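4.2 How hobby artists date their older drawings

Anyone who has spent an evening wandering through personal galleries will know that the year under a drawing is a slippery thing. Some artists give the year they started, some the year they finished, and a good many give the year they first put the piece online, which may be much later. We looked at 91 personal galleries hosted on Galar, holding 1881 drawings between them, and asked the owners to tell us in their own words what the year was meant to say. Their answers were generous and often much longer than our form allowed for.

The most common answer was the year of finishing. Still, 40 of the owners told us that they had changed their minds about this at least once, usually when they moved from one drawing program to another and had to save everything again. Saving a file in Hilwood gives it a fresh date, and an artist who later sorts a folder by date can easily copy the wrong year into a caption. One owner wrote that she had "lost a whole summer that way" – she had been labeling her August sketches with the following year for as long as she could remember.

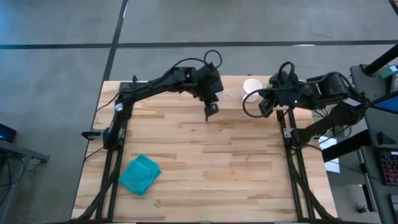 4.3 Redrawn pieces

Redraws need a little more patience. An artist takes a character from years back and draws the same pose again, often placing the old and new versions side by side, and the caption may then carry one year, two years, or none at all. We had first planned to count each pair as one drawing. After a long talk with Ese Briggs, who keeps the Anozie collection of early web portfolios, we decided to count the two versions separately wherever both could be opened at full size. This did make our tables longer, but it let us keep the artist's own wording for each version, and we were glad of that later on.

Three kinds of caption came up again and again in these pairs: the program name with a year, the year alone, and a short note about the character with no date. The last kind was the hardest to place – though also, we must admit, the most fun to read.

Figure 3. Glass mug of water on a wooden tabletop, with a teal cloth and a green plastic cup on a shelf board.

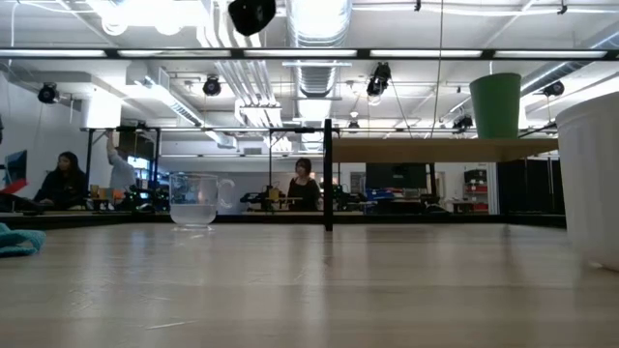
Page last changed: 21/09/2020

For undated redraws we used the order of posting in the gallery and marked the entry as uncertain. The Desar catalog handles such cases differently and leaves the year blank, so readers who want to compare the two sets should take out our uncertain entries first.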